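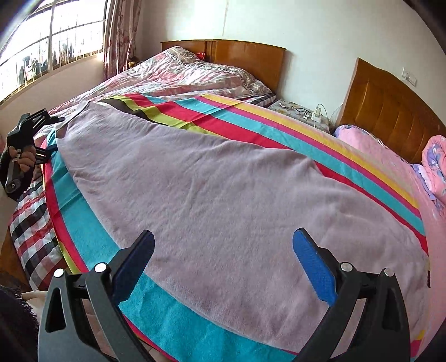
Page 18

Drivers wanted for van test – Kiltville

Osero is looking for two drivers to try small delivery vans in town traffic this April. You drive each van on the same route, with an empty load area and then with 1,000 kg in the back, and you write down your opinion of the steering, the brakes and the seat.

You must have a full driving licence and be used to parking in narrow streets. Experience with a manual gearbox is necessary. Fuel and lunch are paid, and there is a fee for every day of driving.

Please write a short letter to Randi Granström at the Osero office, Kiltville – and say which van you drive now.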